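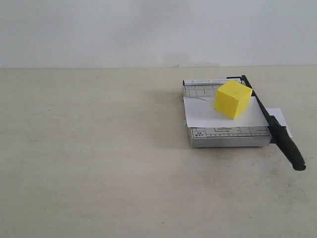

Paper cutter task, with the yellow cube on the sheet and the arm down.

Call for participants: remote operators for a study of two-step table tasks

The Rostami Group at the Bradach Institute in Grandesbridge is looking for people to operate a robot arm by hand controller in a study of how demonstrations should be collected. You do not need any experience with robots. Sessions are paid and take place in our lab on the second floor of the Kilusov Building.

What the study is about

Robot arms can be taught everyday jobs by recording a person doing the job through the robot and then training a program on the recordings. Most groups ask their operators to do each task the same way every time. We want to know if that is the best use of an operator's time.

In a pilot last fall we compared two sets of recordings of the same task. In one set the operators followed a script. In the other they were told the goal and left to get there however they liked, including stopping and fixing their own mistakes. The program trained on the unscripted set finished the task less often when everything was in its usual place. It did better when objects had been moved or turned before the start. The pilot had only a few operators, all from our own lab, and we cannot say how much of the difference came from the instructions and how much from the people. That is the reason for this larger study.

The tasks

All tasks are done on a table with ordinary household and office items. Each one has two steps that depend on each other. The paper cutter task is typical: a small object sits on the paper near the cutting arm, and the operator has to move the object clear and then work the handle. Other tasks use a drawer, a stapler, a jar with a screw lid and a folding box. You will learn two of them and stay with those two for the whole study.

The handle of the paper cutter is harder than people expect. It swings on a pivot, so the gripper has to follow a curve, and operators who pull in a straight line tend to drag the whole cutter across the table. We are interested in how people deal with this when no one has told them how.

What you will do

You will sit at a desk with a hand controller and a screen. You move the controller and the robot follows. A button opens and closes the gripper. A member of the lab sets up the table before each attempt and tells you when to begin. No one works the cutter by hand during a session, and you will not be within reach of the robot while it is powered.

The study takes 6 visits. The first is for training and practice, and nothing from it is used in the results. In the other visits you will record attempts at your two tasks, with breaks. Half of the participants will be given the script and half will be given only the goal. You will be assigned to a group by a random draw and we cannot take requests. Please do not discuss your instructions with other participants until the study is over.

Failed attempts are kept. If the object falls off the table or the arm gets stuck, say so and we will reset. Your pay does not depend on how many attempts succeed or how fast you work.

Who can take part

– Adults 18 or older who can read and follow instructions in English
– Able to sit and use a hand controller for the length of a visit, with rest breaks
– Normal or corrected vision, including color vision, as some of the instructions name objects by color
– Available for all visits within a period of four weeks
– No paid or research work with robot arms in the past year

Left-handed people are very welcome. The controller can be set up for either hand, and our pilot group was entirely right-handed.

If you get motion sick from watching moving video on a screen, please mention it when you write. It does not rule you out, but we will arrange a short trial first.

Payment

Participants receive $200 for completing the study, paid at the last visit. If you stop early you will be paid for the visits you have made. Parking behind the Kilusov Building is free for participants – ask for a pass at the front desk when you arrive.

What we record

We record the movements of the robot and controller, the position of the gripper, and video of the table. We do not record your face or voice. You will also fill in a short form after each visit on how tired you were and which parts of the task gave you trouble. Recordings are stored under a number in place of your name.

We plan to release the robot recordings to other research groups once the study is published. The forms will not be released. You can ask us to remove your recordings at any time before release, and you do not have to give a reason. After release we have no way to call them back. The consent form explains this in more detail and you will have time to read it before you sign.

How to apply

Write to the study coordinator, Sewwandi Akanda, at the Rostami Group office. Put "operator study" in the subject line and include:

– your name and a phone number or email address
– which hand you write with
– the days and times you are usually free
– any past experience with robots, video games or remote control equipment (none is fine, we just need to know)

Applications close on Sat 1 April. Those who wrote to us in March after seeing the notice in the library do not need to apply again. You will hear from us either way. If the places are full we will ask if you would like to stay on the list for the next round, which will use the same tasks with a different controller.

Questions about the study can go to Sewwandi at the same address. The office is open on weekdays and closed over lunch.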